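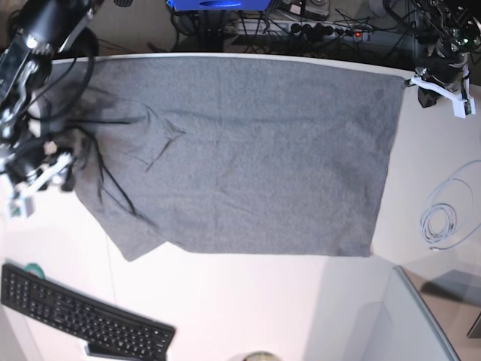 Warnow Terry Towel, Gray

The Warnow is a mid-weight cotton terry towel for guest rooms, gyms, clinics and other places that wash every day. It is sold by the case to trade buyers and by the pair to households. The loops are cut short on both faces, so the towel dries faster on the line than a full-loop towel of the same weight.

Item group: bath and utility linen
Maker: Silta
Colors: gray, slate, natural
Case quantity: 50
Minimum trade order: one case
Page last revised: 2026-08-11

Construction

Ground and pile are ring-spun cotton. The side hems are double turned and lock stitched. The end hems are wider and carry a bar tack at each corner, where towels in commercial use usually fail first. There is no woven stripe or dobby band. Bands shrink at a different rate from the pile and pull the ends of the towel into a curve after repeated hot washing.

The pile is undyed in natural and reactive dyed in gray and slate. Reactive dye holds well against ordinary detergent and poorly against chlorine bleach. Use an oxygen bleach for the two dyed colors. Natural can take either.

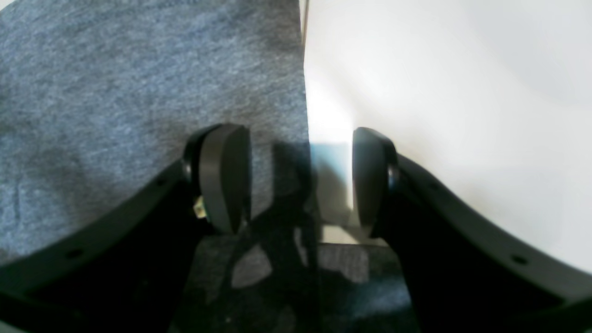

Washing and drying

Wash before first use. New terry carries a softener from the mill that keeps water from soaking in, and it takes two or three washes to clear. Do not add fabric softener at any stage.

Wash: warm or hot, full water level, no more than three quarters of the drum
Detergent: liquid or powder, half the dose printed for heavy soil
Dry: tumble on medium, remove while the hems are still slightly damp
Iron: not needed
Dry clean: no

Shake each towel once before it goes into the dryer. Expect some lint in the first loads. Lint that continues past the fifth wash is a fault and is covered by the exchange terms below.

Folding and shelf storage

The finished size was set for a thirds fold on a standard linen shelf. Lay the towel out on a table, bring each long side to the middle third, then fold the length in half twice. Smooth out any crease before the first fold, as a ridge at that point doubles with every turn and the stack will lean.
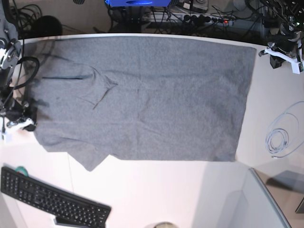
Stacks of ten are stable on an open shelf. Above that, use a divider or alternate the direction of the folded edge. Shelves should be slatted or wire. Solid shelves are acceptable if the towels are fully dry when stored.

Case pricing bands

1 case: list price
125 towels or more: band B
1,000 towels or more: band C
2,000 towels or more: quoted per order

Mixed colors count toward the same band if they ship to one address. Bands do not combine with the Czarnecka bath mat offer.

Related items

Trilter hand towel, same yarn and dye lots
Czarnecka bath mat, natural only
Silta laundry bag, drawstring, fits one case

Dye lots

Gray varies slightly from lot to lot. The lot number is printed on the case label and on the sewn-in tag. For a reorder that must match, send the lot number with the order and allow extra time. If the lot has sold out, we send a swatch of the nearest one for approval.

Exchange terms

Unwashed towels may be returned in the original case. Washed towels are exchanged for open hems, pulled ground threads or continued linting. Bleach damage to dyed colors is excluded. Trade inquiries and swatch requests go to Leonardo Melis at the linen desk.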